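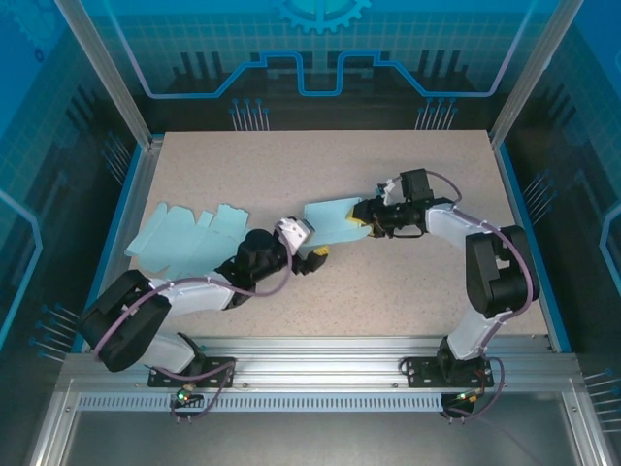
Two arms at work over a speckled tabletop.

My grandmother ironed tea towels. I mention it because I have spent most of October thinking about her, and about the basket she kept by the stove, and about why I can't throw away a cloth with a hole in it, even one that came free with a packet of rice.

It was Gülizar Uysal who set me off. She mends household linen for a living, in a narrow shop called Çınar, halfway down the hill in Drirkeden, and when I rang to ask if I might spend a morning with her she said yes, of course, but bring something to mend. So I brought a tablecloth that had belonged to an aunt, and felt rather grand about it until she spread it over her knees and found 47 holes. (She counts for the bill, you understand, and she was very kind about it.)

Most were moth, a few were candle wax that somebody had gone at with a knife, and one long tear near the hem had been stitched up years ago in fishing line. Gülizar loved that one. She wouldn't let me apologise for it, and made us both a glass of tea while she worked out how to leave it in.

She learned the trade at 16 from Erdal Bozkurt, who had the linen room at the old Gilska hotel in the days when every napkin was darned until there was more darn than napkin. He is retired now and lives two streets away, and he comes in most afternoons at four to look over her shoulder and tell her the light is wrong. I asked him what makes a good darn and he thought about it for so long that I ate all the biscuits. "You should be able to find it with your finger," he said in the end, "but only if you know where to look."
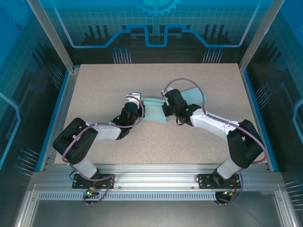
Folding, in Erdal's view, matters nearly as much as mending, and he has opinions on it that would fill this magazine. A sheet always folded on the same line will wear through on that line, so he shifts his creases along a little each time the linen comes out of the cupboard. Big pieces want two people, one at each end, and he insists they should agree beforehand who is going to walk. You'll know the position if you have ever done it with a parent: a pair of arms reaching in from either side, the pale thing drawn out in the middle between them, and each end properly pinched. Erdal and his sister did the Gilska sheets that way for years and, he says, had all their best arguments over them.

I tried it with my husband when I got home to Flalledholm, using the bottom sheet off the spare bed, and we were hopeless. He walked when I walked, and we ended up in a sort of embrace with the cat inside it. But we did the pillowcases afterwards, and those went rather better.

The tablecloth came back by post last week, wrapped in brown paper. The fishing line is still there, with a row of tiny blue stitches on either side to hold it steady, and I've put it on the kitchen table, where it has already had soup on it.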